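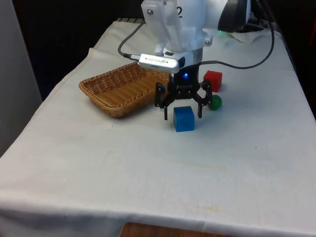 Piler app: can I use two vouchers on one restaurant bill?

Posted in Apps, Coupons and Discounts

huaranga_hill

I bought the Piler yearly pass in June, mostly for the two-for-one main courses. There are six of us going out on Monday and the restaurant has three vouchers showing under its name, all for the same offer. The app let me open the first one and the other two went gray with the words "in use."

Does that mean I can only use one per visit, or one per phone? My sister also has the pass. I would like to know before we sit down, because last time I got the rules wrong and paid full price for four people. I looked in the help section and all it says is "see merchant terms," and the merchant terms say "see app."

I have the yearly pass and not the monthly one, if that makes a difference.

Comfort Gbeho

The gray "in use" label only means that one voucher is open on your screen. Close it without entering the restaurant's code and the other two come back after a minute or so. It doesn't tell you how many you can use.

For the real limit, open the restaurant's page, scroll past the photos and tap the small line that says "Offer details." There is a row called "Per table." Most places in my area have it set to two or three. If it says three, you can use all three on one bill with one phone. The server enters the code once for each voucher, so tell them at the start that you have three or they will close the bill after the first.

Things that have caught me out:

The cheaper main is the free one. With six people, the app pairs them in the order they are on the bill. Ask the server to put the two most expensive mains together and so on down. On our last bill that made a difference of 149, and the restaurant had no problem doing it.

Set menus and lunch specials don't count as mains unless the details say so.

Service is charged on the full amount before the discount. Our bill came to 1711 before the vouchers, and the service was worked out on that.

If "Per table" says one, your sister's pass won't help unless you ask for two separate tables. Some places will do that on a quiet night – call ahead and ask.

I have had the pass for two years and it paid for itself both times, but only because we eat out a lot anyway.

tronatgate_dave

Just use Zama instead. No vouchers, you get the discount when you book. I saved 386 last year.

huaranga_hill

Thank you Comfort, I found the row and it says three. I didn't know that line could be tapped. I called the restaurant and they said yes, three is fine, but not after 9 p.m. when the late menu starts. We have moved the table to 6:30.

Dave, I did look at Zama but it only has two places near us and one is a juice bar.

Comfort Gbeho

Good. One more thing, check that your phone has a signal inside. The code screen needs it, and in some basement places I have had to walk out to the street with the server's code written on a napkin.

misslunchbox

Does anyone know if the spa vouchers work the same way? Mine says "Per table: 1" for a facial, so I assume that means per person. There was also a minimum spend of 1000 on the massage one that I didn't see until I was at the desk.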